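Grip first, ask later?

Soft goods are where the rules run out. Bolts, boxes, bottles – there's a page for all of them. Socks and cushion covers, not so much.

Tirnden has been trying to fix that. Its handling code, now in draft and doing the rounds since April, is 35 pages on how people should record grasps in ordinary homes. Dull title. Plenty of arguing behind it.

Stella Ndung'u wrote most of the fabric section. She had 252 recordings from the Nerdale houses to work from and threw out 140 of them. Fingers closed on two layers when the log said one. Cable snagged on a couch arm. Someone's hand doing half the work.

"You can't fix that later," she says. "If the label says striped cloth and you've got striped cloth plus a pillowcase, it's a bad label. Bin it."

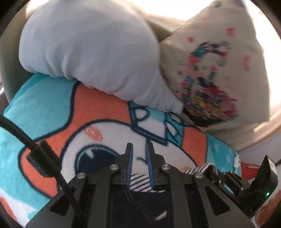 Striped fabric between the ridged blue pads, cushions behind.

Her rules are short. Check the pads before each run. Keep the cable to one side and give it slack. Light on before you close the fingers, and wait a breath after. One item per grasp, and if you pick up a second, say so in the notes instead of shaking it off.

And leave the room alone. That's the bit that gets people going. Early drafts wanted a cleared surface, plain backgound, nothing patterned. Ndung'u fought it. Real couches have stuff on them – cartoon prints, florals, three kinds of pillow. Tidy it all up and the machine learns a house no one lives in.

Angus Ruawai, who runs trials at Hinds, isn't sold. He wants a plain-surface set first, 160 grasps at least, then the clutter. "Otherwise you dont know what you're measuring," he says. Fair point. The draft now allows both, kept in seperate folders, marked on the first line of the log.

Consent got a late rewrite too. Householders see the footage before it leaves the house and can pull any of it, no reason needed. Family photos, mail, kids' names on things: out by default.

Still missing is anything on washing. Pads pick up lint, lint changes the grip. Domgate wants a wipe after every run, Hinds says once a session. Ndung'u has left that clause blank for now, and comments stay open until the next draft.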